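How to Run a Robot Kitchen Demo at Your Open Day

Posted 2022-02-14 in Workshop Notes

We have done our open day at Herkby for a good few years now, and the kitchen table (well, kitchen counter) is the part people ask about afterward. Other groups have written to us wanting to know how we put it together, and I have typed out the same long email so many times that Willy Jansen finally told me to put it on the site and be done with it. So I have. Get yourself a cup of something, because I do tend to go on.

What follows assumes you already have an arm that works and somebody who knows how to drive it. I won't go into programming at all. This is about getting a robot in front of a crowd of families, neighbors and curious retired engineers, and having everyone go home happy.

Choosing what the robot will do

Pick one job that a five-year-old can name out loud. Ours is "put the carrot in the pot." We tried fancier things in our first years, including a sorting routine that Necati Gökçe had spent all of one June on, and it was lovely work, truly, but visitors would watch it for a while and then ask what it was for. Everybody knows what a pot is for. You will hear children shouting "in the pot, in the pot!" from the hallway, and that is worth more than any clever routine.

The job should also be short. If one go takes more than a minute, the people in the back start to drift over to the cookie table. We like something the arm can do, undo, and do again, so that whoever wanders in late still gets to see a whole round of it. Taking the carrot back out counts as part of the show, by the way, and plenty of visitors like that half better.

Setting up the counter

Give yourself the whole afternoon before. You'll think an hour is plenty and then you'll be hunting for an extension cord at dinnertime.

Start with the big things: the pot, the cooktop, the sink. Put the pot well within the arm's reach, and by that I mean a comfortable reach and not the far end of what it can manage. Run the arm to the pot by hand a few times before you do anything else. If it looks strained, move things closer together. When you are happy, mark where the arm's base sits with tape on the floor or the bench, because somebody is going to lean on it, and you'll want to be able to put it back.

Next, add a few plain things that have no part in the job. We like colored wooden blocks for this. They give the visitors something to ask for ("can it pick up the green one?") and they give your driver an easy second task if the carrot gets dull. Don't crowd the counter, though. Leave enough bare space that a person across the room can tell what is being picked up.

Toy food is the way to go. Real carrots roll, and snap, and by midafternoon they have gone soft and sad. A toy one with a good fat leafy top is easy to see from the back row, and it doesn't matter if it hits the floor, which it will, more than once. Keep two spares in a drawer. The one year we had no spare, a very small visitor walked off with our carrot and we spent the last hour cooking a lemon.

Walking through the demonstration

Do a full practice round in the morning before the doors open, with somebody standing where the visitors will stand. Then, once you have your first group gathered, take it in this order.

Say hello and say what the robot is going to do, in one sentence. Keep it to one sentence! I am the worst offender here and Willy has been known to tap his watch at me.

Have the driver close the gripper on the carrot and lift it straight up, nice and slow. Ask the children to tell you when it has hold of it. They will tell you.

Bring the carrot across until it hangs over the pot, and then stop. This is the moment to pause and talk. Let the arm stay perfectly still while you point out the gripper and the way it holds the carrot by its side, leaving the leafy end sticking out. People will lean in for a look, so be sure your rope or tape line is far enough back that leaning is all they can do.
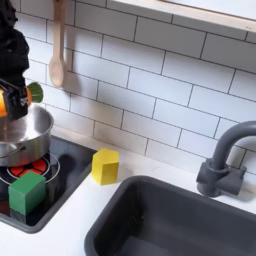 The carrot over the pot, with the green block on the cooktop and the yellow one over by the sink.

Count down from three, out loud, with the whole group, and have the driver lower the carrot and open the gripper. There is usually a little clatter, and then there is usually applause, even from the grown-ups.

If the carrot misses the pot, say "let's try that again" in a cheerful voice and try it again. Please don't launch into an apology about calibration. Our visitors have always been kinder about a miss than we were, and one man told me it was his favorite part of the day – he had never seen a machine have a second try.

Send the arm back to its resting position before you take questions. A moving arm will beat you for attention every single time.

Letting visitors have a turn

This is optional, and it does need one more pair of hands, but I would so encourage you to do it. We let visitors call the moves for the driver: left, right, down, close. They don't touch the controls themselves. It goes slowly and there is a lot of giggling, and people come away with a real feeling for how many small steps there are in moving a carrot from here to there.

Give each caller one try and one retry. Hand out numbered tickets if you expect a crowd. We print 100 of them, and last time we had used all but a handful before lunch, so I'd print more if your hall is bigger than ours. We had 301 people through the door that day. I know the number because Necati stood at the entrance with a clicker and would not be parted from it.

Keeping everyone safe

I'm going to be a bit stern in this part.

One person stands by the stop button, and that person has no other job. They don't answer questions, they don't fetch water, they don't hold anybody's coat. Swap them out every half hour, as it is a dull post and people's minds wander.

Put your line on the floor farther out than the arm can reach at full stretch, and add a good step beyond that for excited children.

If there is a cooktop on your counter, leave its power disconnected for the whole day and check it yourself before opening. Check it again after lunch. The same goes for water at the sink: shut it off at the valve underneath.

Anyone who needs to put a hand near the arm, even to pick up a dropped carrot, says "reaching in" and waits for the person at the button to say "stopped." It feels silly the first few times. Do it anyway.

Questions you will be asked

Will it take my job? You'll get this one all day, sometimes as a joke and sometimes not. Answer it seriously. I tell people what our arm can do and what it can't, and I let them draw their own picture.

Can it cook? Ours can't. It can move things in and out of a pot, and I say so plainly.

How much does it cost? Decide beforehand whether you are going to say. If two helpers give two different answers, somebody will notice.

Does it have a name? You had better have one ready. Ours answers to Stuta, which was the winning entry in a naming contest with 29 suggestions, most of them "Robbie."

Small things worth packing

A roll of bright tape, and a second roll, for when the first one goes missing. A soft cloth for wiping fingerprints off shiny surfaces. A kitchen timer for the button shift. Earplugs for whoever is driving, if your room echoes the way ours does. A stool for the shortest visitors, placed behind the line. Paper and crayons at a side table – the drawings we got back were wonderful, and 50 of them are still up in the corridor, several showing the robot with eyebrows.

Afterward

Power the arm down first, before anyone starts stacking chairs. Put the carrot and the blocks in the same box every time and write on the lid what ought to be inside. Then sit down together for a few minutes while it's fresh and write up what went wrong. Our list from last time says the tickets were too small to read, the person doing the talking couldn't be heard over the coffee machine, and I should wear different shoes.

If you put on a demo using any of this, do write and tell me what you had your robot pick up. A group called Himow wrote to say they had done the whole thing with a teapot and a rubber duck, and I've been wanting a rubber duck for our counter ever since.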